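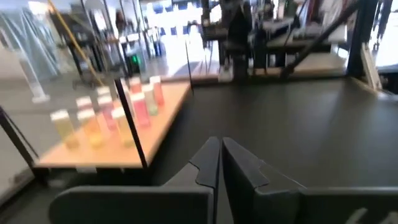 A reader of the first release wrote to ask whether the wrist footage could be used without the joint logs, and whether the two had drifted apart by the end of the longer episodes. Yes to the first. On the second, the drift was real in the first release and has been corrected in this one. See Timing below.

Pultura: small containers on a dark table
Data card and README, second release

Summary

Pultura is a set of 1,596 teleoperated episodes recorded on a home-made bench with 2 robot arms. The arms pick up, stand up, move and put down small bottles and cans. The bench was built in the Isirstead shared workshop and every episode was recorded there. There is no simulated data in the set.

Each episode holds video from the wrist cameras and from a fixed camera at the bench, the joint positions of both arms, the gripper opening, and a line of text saying what the operator was asked to do. A typical episode lasts around 40 seconds.

The set was made to train and test grasping of light, round things that roll. It is small. It should be good enough for fine-tuning a policy that has already learned something elsewhere, and it is probably too narrow to train one from nothing.

What changed in the second release

Camera and joint timestamps now come from one clock.
The text prompts have been checked for spelling and for left and right being swapped.
Episodes where the recorder stopped early have been taken out. They are not counted in the total.
The held-out split is new. Scores from the first release can't be compared with scores from this one.
The files were frozen on Thu 23 August. Later fixes will go into a separate patch folder and will not change the existing episodes.

The bench

The table top is dark grey and slightly shiny. It was chosen for being flat and already in the workshop. Reflections from the ceiling lights move across it as the wrist cameras move, and a model that relies on a plain background will find this hard. We looked at covering it with matt vinyl and decided against it, as the vinyl lifted at the corners after a week and the fingers caught on it.

The arms are bolted to a black frame that we cut and assembled ourselves from the Hyvönen bench drawings. We departed from the drawings in two places. The crossbar is lower, so that a person can lean over to reset objects, and the feet are wider. With the original feet the frame rocked when both arms stopped at once, and this showed up in the fixed camera as a small jump every few seconds.

The gripper fingers are flat, dark plates with angled edges. They are stiff and have no sensors. Grip force is not recorded. The gripper opening is, and on a soft bottle it can be used as a poor stand-in, but we would not build anything on it.

Recording is done with Pidirura, a small recorder we wrote for this bench. It writes one folder per episode and does not compress anything until the arms are parked. It has only been run on our own machine, and the installer assumes a good deal about where things are. If you get stuck, read the config file before you open an issue. Most of the paths are in there.

Objects

The objects are light and cheap to replace. There are two main groups.

Bottles. Small translucent bottles in yellow, orange, pink, green and similar shades, nearly all with white caps. Some are tall and narrow, some short. Some have tablets in them and some are empty, and this changes how they behave: an empty one tips if the finger touches it near the top. Episodes may start with the bottles standing, lying down, or a mixture. Lying bottles are the ones that roll, and most failures come from them.

Cans. Small printed cans, which are smoother than the bottles. They start on their sides more often than upright.

Several objects of nearly the same colour can be on the table together. The text prompt then uses position as well as colour, for example "pick up the pink bottle on the right". Left and right are always given from the operator's chair. This is the reverse of left and right in the fixed camera for part of the set, and the metadata field view_flip tells you which episodes are affected.

There is also a white pot with a plant in many of the episodes. It is not an object to be grasped. It stays in as an obstacle, and a planner that ignores it will knock into it sooner or later.
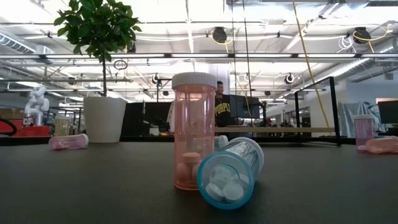
How the episodes were recorded

The operator sits beside the bench and moves a pair of leader arms by hand. The bench arms follow. A prompt is read out, the operator does the task, and a foot pedal ends the episode. Objects are then reset by hand. Nothing is reset by the robot.

Start positions were not planned. The person resetting the table put things wherever there was room, which gave us more variety than the printed grid we had started with. It also means the centre of the table is over-represented and the far corners are thin. If you want even coverage, sample by the start_region field.

A failed grasp is kept if the operator recovered and finished the task. Look for the retry field. A failed task is kept too, marked success: false. We did not ask operators to make mistakes on purpose.

Lighting was whatever the room had. The overhead lights were on, and daylight came in as well. Curtains were tried for one afternoon and were in everyone's way.

Folder layout

pultura/episodes holds one folder per episode
pultura/prompts.csv has the prompt for each episode
pultura/splits has train.txt and heldout.txt
pultura/calib has camera and arm calibration files
pultura/tools has the loader and the viewer

Inside an episode folder the video is stored by camera, next to joints.csv, gripper.csv and meta.json. Times are in seconds from the start of the episode. Angles are in radians. The gripper opening runs from 0 for closed to 1 for fully open.

The loader needs only the Python standard library and a video reader. Run the viewer on one episode before loading the whole set, as it prints a warning if your video reader counts the final frame differently from ours.

Splits

The held-out split has 300 episodes. It was drawn by session, so no session is in both train and held-out. The same objects are in both. The split measures how well a policy copes with new layouts and new light, and says very little about new objects.

Timing

In the first release the wrist cameras kept their own time. Each one ran slightly slow and the gap grew over the length of an episode. We have re-stamped every frame from the trigger log. On the episodes we checked by hand, closing the gripper in the video now lines up with closing the gripper in the log.

Where the trigger log had a hole, the frame times were filled in evenly between the nearest good ones. These frames are marked with interp: true and can be dropped.

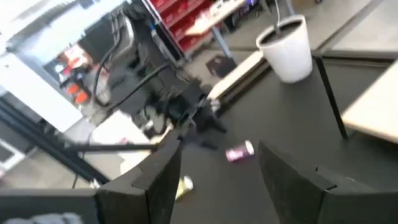
Wrist camera view: a purple and pink can on its side, with the plant pot further back on the table.

Known problems

Wrist video blurs when the arm swings quickly. Exposure was fixed during recording, and a shorter one made the dark table too dark to be useful.

The fingers take up a large part of the wrist view. If you crop, keep the tips. The policies we trained on a tight crop closed too early.

Cables can be seen hanging from the arms. They move, and they do not move in the same way in every session. A tie came loose partway through and was put back slightly higher.

The calibration files are good near the middle of the table and less good at the edges. We plan to redo the board measurements in October.

People and the room

Isirstead is a shared space and other people were working in it. They can appear in the background of the fixed camera, along with desks, screens and other people's projects. Members were told when recording was on and could ask for a session to be removed. Please do not try to identify anyone, and do not use the background footage for anything to do with recognising people.

No sound was recorded.

Uses we don't recommend

The tablets are there as weight and filling. Nothing in the set shows correct handling of medicine, and it should not be used for dispensing, sorting or checking pills. The labels in meta.json say nothing about contents.

Licence and contact

The data can be used and shared for research and teaching with credit to Pultura. The frame changes, the loader and Pidirura are under the licence file in the tools folder. Send corrections through the issue tracker and give the episode folder name, the camera and the time in seconds.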